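Wimden Shared Kitchen – Table and Serviceware Check
June 2024. Checked by Giuliana Zapata, comments hers. Copy to Teófilo Quispe. 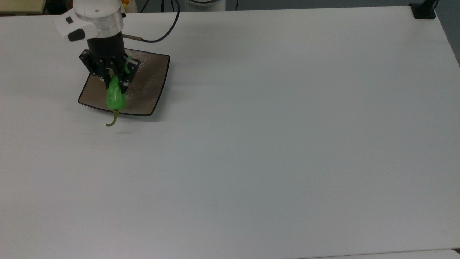
Marks are OK, FIX or SEE COMMENT. "Sort of" is a mark I have retired, Teófilo.

1. Tabletop wiped down before food comes out: OK
Comment: White shows everything. I voted for gray in February and will say no more.

2. Tabletop edges, no chips or lifting: FIX
Comment: Short side by the sink. Same chip as last time, slightly more ambitious.

3. Table steady under load: OK
Comment: Leaned on it. It held, and it was after lunch.

4. Square bronze-colored plates, black rims free of chips: SEE COMMENT
Comment: 3 pulled from the shelf. The dark rim hides a chip very well, so run a thumb along all four sides – gently.

5. Plate surface clean, no residue in the texture: OK
Comment: Turn it under the light. A brown plate can keep a secret for weeks.

6. Fresh chilies sound, stems on, no soft spots: OK
Comment: Green ones bright and firm. A curly tail is not a defect. Please stop throwing those out.

7. Chilies handled by the stem, plated one at a time: OK
Comment: Anyone who doubts this rule may rub an eye and report back.

8. Cables clear of the work surface and the walkway: SEE COMMENT
Comment: Fine at the table. The extension cord by the Hosora fridge is still held down with tape and hope.

9. Hand-wash sign posted at sink: FIX
Comment: Posted, yes. Behind the paper towels.

Open items: 2, 4, 8, 9. Replacement plates on order from Lahtinen, ref. 449. Recheck in 13 days.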